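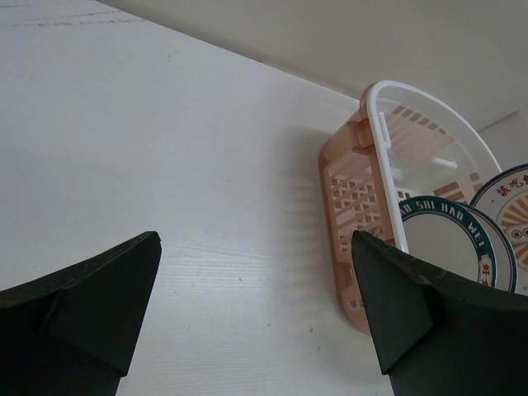
So what do you do with a basket you never asked for?
You put it on the table and wait to see what goes in it.

I know how that sounds, but I was new in Mernden and didn't own much. I had the top-floor flat over the Szabó bakery, rent paid through December, and a white table that came with the place. The basket came with it too. It was pink, a salmony sort of pink, with a white rim and little holes in the sides, and the note tied to it said, "Leave it where it can hear you."

Hear me! I laughed out loud, all alone in the kitchen, and then I put it on the table anyway. (You would have too.)

For the first week I talked to it over breakfast. I told it about my job at Fuvilex, where I typed up lost luggage claims. They had 3,000 of them waiting when I started, and every one was from somebody who wanted one particular thing back. A scarf. A left shoe. Claim 1,255 was from a woman who wanted her grandmother's plate, the one she'd carried all the way from Bikidine wrapped in a sweater. She was 80 and she'd written to us 77 times. I read that bit to the basket twice, I don't know why – maybe because I'd read it to myself so often that I wanted company.

The next morning I came in with my coffee and stopped dead in the doorway.
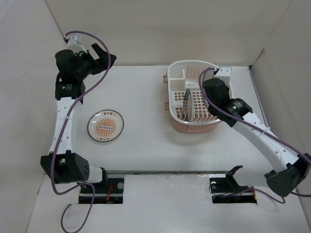
The plate, standing up in the basket.

It was on its edge, as neat as you like, the way my mother used to leave hers after Sunday lunch. I didn't touch it for a good long while. I drank my coffee. I said good morning to it, then felt silly, then said it again.

After that I went looking for a sweater to wrap it in. The only decent one I had was the green one, my favorite, and I stood there arguing with myself over a sweater while the bakery vans pulled out downstairs. In the end I used the green one. I wrote her address on the box in my best handwriting and carried it down all four flights with both arms around it.

When I got back upstairs I sat down at the table and started on claim 1,256, nice and loud.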